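About > Our Story > Lessons from the Floor

Print this page | E-mail this page

Last updated: October

We're Inton, a small robotics group in Lostanville, and we love teaching grippers to handle ordinary household stuff! Wulan Hartono and Felicja Stępień started the company with 2 grippers and a lot of borrowed chairs (we still have too many chairs).

Our proudest page is a list of failures. In our first season, a cable connector on one gripper kept working loose, and 51 recordings had to be thrown out before Lurdes Guerreiro spotted that the finger position had frozen in every one. We were crushed for an afternoon, and then we got to work on it. 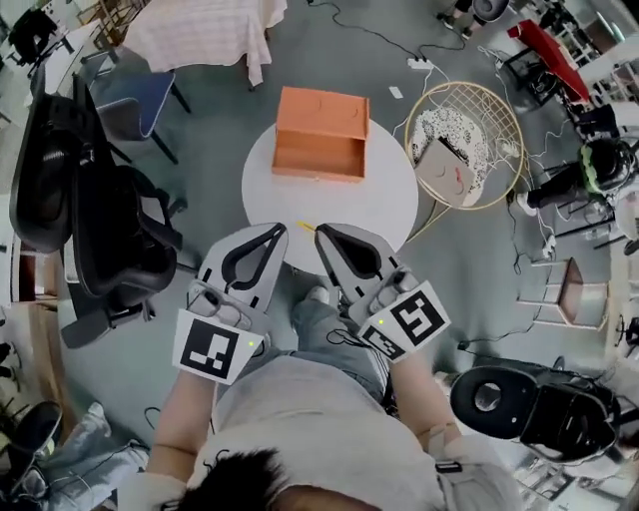

Working with the hand-held grippers at the small round table.

These days each session opens with a 5-minute cable check: open, close, wiggle the connector, watch the numbers move. Idalina Falcão wrote the checklist and Carolina Meireles keeps the fault log, and anyone at all can stop a session, visitors included. Last season we lost only 3 recordings, all to a loose finger pad. The new pad mount, Dovura, is on the bench now and we can't wait to try it!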